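4.2 Storage and surface wear in lent garments

Most of the damage we logged did not come from wearing. It came from the weeks in between. Of the lending groups we followed, Flilby had the best records and the worst closets - everything on wire hangers, packed tight, no air. Kikadis folded its stock into bins. Folding was kinder to shoulders but left hard lines across the backs of leather items, and those lines were still there at the March check.

Borrowers were asked to keep a short diary. Return rate was poor. The ones who did write mostly wrote about smell, then about fit, and hardly ever about seams, even when a seam had clearly gone. Olaniyan and Eze read the diaries separately and then compared notes; where they disagreed the entry was dropped. Crude, but it kept the coding simple.

Leather was a special case. Groups were unsure how to price it, how to clean it, and who should pay when it came back scuffed. One coordinator told us she stopped lending leather for 6 months becuase of a single argument over a cuff. At home, people handled these pieces more carefully than cotton or wool. They laid them out on a bed or a table before putting them on, and again when checking for marks before return (Figure 3).

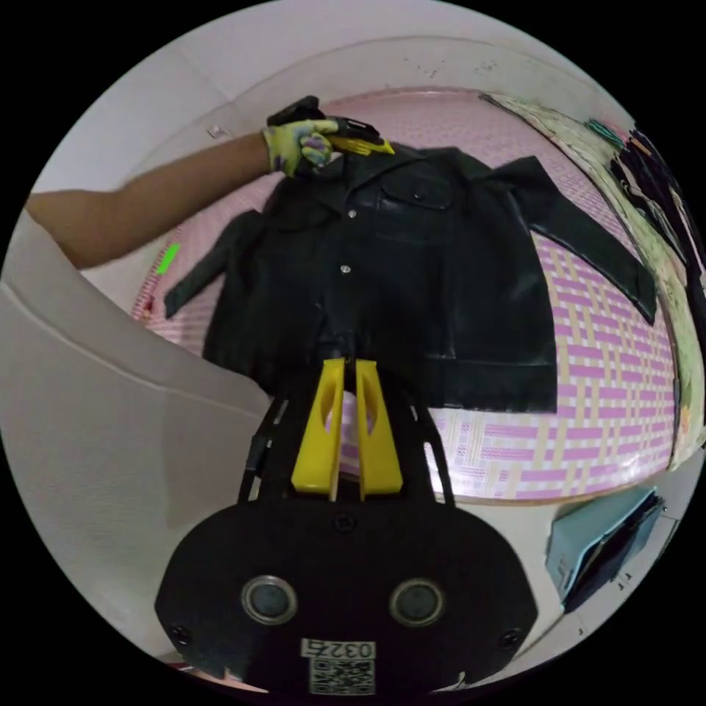
Figure 3. Black leather jacket laid flat on a bed, front closed.

Checking before return matters more than it sounds. Where borrowers did their own check, disputes were short. Where the group did it alone, at the counter, with a line of people waiting, small marks got blamed on the last person in. Luo has argued the same for tool libraries and we see no reason clothing should differ.

Cost next. A full clean and re-dye was quoted at 400 by Steruva, the only local shop that would take our pieces. That is more than most of the items were worth. So groups wiped things down and hoped. Four of them used a shared cream, bought in bulk, and coordinators liked it, though we have no before and after measure and can't say wether it did anything for the surface. Lund's rubbing test was planned for this stage but the sample strips arrived late - it is reported with the cotton results in section 5.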